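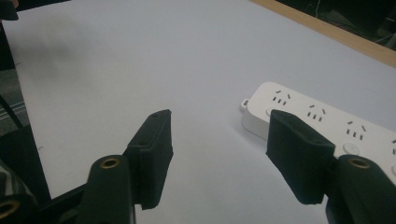
Hi all, I finally cleared off the craft table on my side of the room, and now I have opinions about power strips (sorry, Wanda). My rule is that one strip gets to live on the tabletop and the rest go underneath. The one I kept out is the long white one, mostly for its sockets – they take two-pin and three-pin plugs, and I own a ridiculous mix of both! It looks so nice on a bare white table that I almost didn't want to plug anything into it.

On Oct 16, 2025, Harriet Ambrose wrote:
> Before anybody buys more, can you tell me what you use at
> the tables? I have 50 dollars left and I'd like the cords
> off the floor before January. Also, does flat on the table
> really work, or does it slide?
> Harriet

Harriet, flat works for me. Mine has no feet to speak of and I just push it back when it wanders. I'd go for rounded ends, too, because my sleeves catch on everything else.

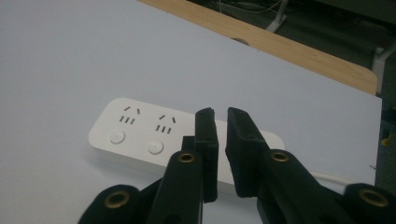
RE: WHERE IT SITS
I like it at a bit of a slant so the fat chargers don't fight with my elbow. Booker wants his dead straight and screwed down, and he can have that at his own table. Leave me 11 inches in front for the cutting mat and I'm happy.

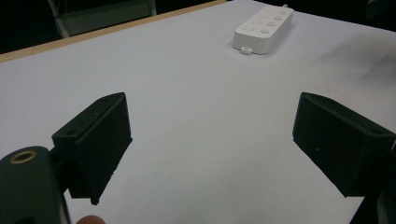 RE: CORDS
Send the cable out toward the back, please, never over the front where the chairs go. I have 5 of those fabric ties left over from the Hatine order, so holler if you want some and I'll put them in your cubby.

Tobias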